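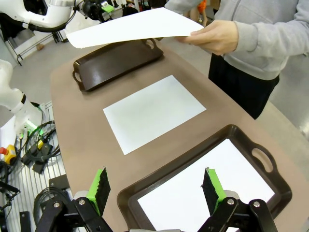 **Modise_Facilities**
The building association requests comment on lining trays for the October reception at Uvus Hall. Members have differed on whether a liner is necessary when dry pastries are served. Our present practice is a plain sheet of white paper on a glossy brown tray with cut-out handles, and the paper should stop short of both handles so that the grip remains clear. Replies are requested by Thursday.

**dranik_hall**
> a plain sheet of white paper

Our office does not support this practice. Plain paper slides when the tray is tilted, and it absorbs butter within minutes. We recommend parchment, cut 2 inches short at each end.

**Iltton Events Desk**
We respectfully disagree with the previous reply. Parchment curls at the corners unless it is weighted. We served over 1000 guests last season on plain paper and received no complaints regarding grease.

**dranik_hall**
Were those guests served filled pastries? Ours are.

**Iltton Events Desk**
They were served shortbread. The point is accepted with respect to fillings.

**Modise_Facilities**
The order for Uvus Hall is 17 trays, mostly shortbread. Plain paper will be used for these, and parchment for the cheese rolls. Please advise whether the parchment should be ordered in rolls or flat sheets.

**dranik_hall**
Flat sheets.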